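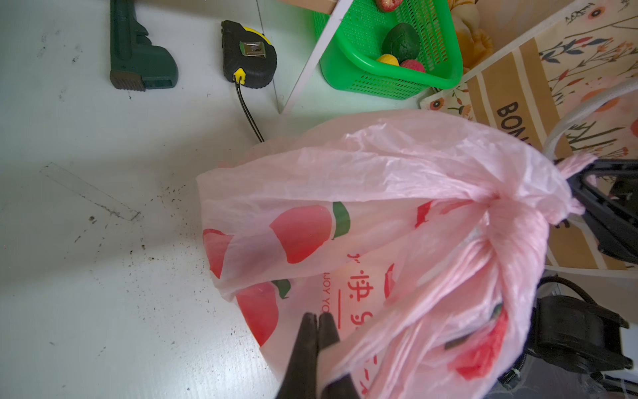
Stirngate gripper kit: evaluation progress report, April
Prepared by Hawi Gudeta for Amedeo Benedetti

Status

The evaluation of the Stirngate two-finger gripper kit is in its second phase. Bench setup and calibration are complete. Trials on soft and deformable items are under way and will continue into next month. Spending to date is within the approved amount.

Kit as delivered

The kit came with the gripper, a wrist camera, a mounting bracket, cabling and a software license for one workstation. Installation took 12 hours of staff time against the vendor's estimate of eight. Most of the difference went to the cable run, which had to be redone after the first route limited wrist rotation. Oleksandra Nazarenko has written up the revised route and sent it to Drernik, the reseller.

Trials

The item set mixes household goods, hand tools and packaging. Plastic shopping bags are the current focus. Thin film folds under the fingertips, and the closing force reading stays low even when the grasp is good, so the stock grasp check reports false misses. Of 45 bag attempts logged so far, the check disagreed with the operator's record in 14. Grasps at knotted handles were more consistent than grasps on the flat of the bag.

Printed surfaces gave mixed results. The supplied segmentation model sometimes splits one bag into several objects along the edges of the print. Gadisa Gidey is testing a lower edge weight.

Costs

Replacement finger pads are quoted at $695 per set. One set has been used. We have asked Drernik whether pads can be bought singly.

Open items

The vendor has not yet supplied the force sensor drift figures requested at the start of the phase. Wrist camera exposure resets at power-up and must be entered again by hand. Yaneth Marulanda has a support ticket open on this.

Next period

Finish the bag trials, repeat the tool subset with new pads, and begin the comparison with the Wolano gripper. A purchase recommendation will follow the comparison.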